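# Fabric pads vs bare pads on the hand-held gripper
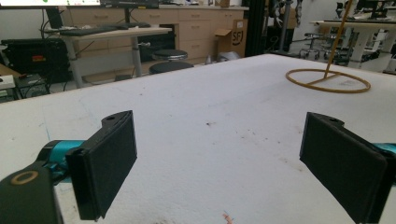

*2 min read · 9 replies · 1523 views*

**skernetti_bench**

We've been comparing two sets of finger pads on the hand-held gripper. Both sets are black with the notched tab at the top. One has the fabric-like facing, the other is bare moulded plastic from Tamayo. The test object is the hoop with the crossbar and the long thin rod, standing on the white table.

Over 40 grasps each, picking up by the rod, the fabric set dropped it 3 times. The bare set was worse but I lost the sheet for that run, so I'm doing it again. Has anyone else tried both?

**turkia79**

Which way do you come at the rod? If it leans and you close with the fingers level, only one edge of each pad touches it. You'd be testing the angle more than the facing.

**skernetti_bench**

Level, mostly. I can tilt to match on the rerun.

**Yesenia Salazar**

I used the fabric type through February. Good on thin things, poor on anything dusty. They pick up fluff and then they slip. Wipe them with a damp cloth between runs and let them dry.

**old_sukov**

I don't agree about fabric for rods. The facing gives a bit, so the rod can turn in the grip even when it doesn't fall. With a hoop on the end that matters a lot. Are you counting a twist as a drop?

**skernetti_bench**

No, only if it leaves the fingers.

**old_sukov**

Then I'd say your 3 is too kind. Ours swung round all the time on fabric. We went to a thin rubber facing with a shallow groove down the middle and kept it.

**turkia79**

A groove is fine if rods are all you ever pick up. It's a nuisance on flat parts. I'd keep the fabric and grip lower down, nearer the hoop.

**Consuelo Guzmán**

Log twist separately. We put a strip of tape on the rod and read the angle off the wrist camera after the lift. Open the fingers to the same width before each try as well, or the closing time changes and you can't compare the two sets.

**skernetti_bench**

OK. Rerun will be tilted to match, same opening, tape on the rod, twist in its own column. old_sukov, what thickness of rubber?

**old_sukov**

Will measure one tomorrow. The spare pair is in the Sukov box at work.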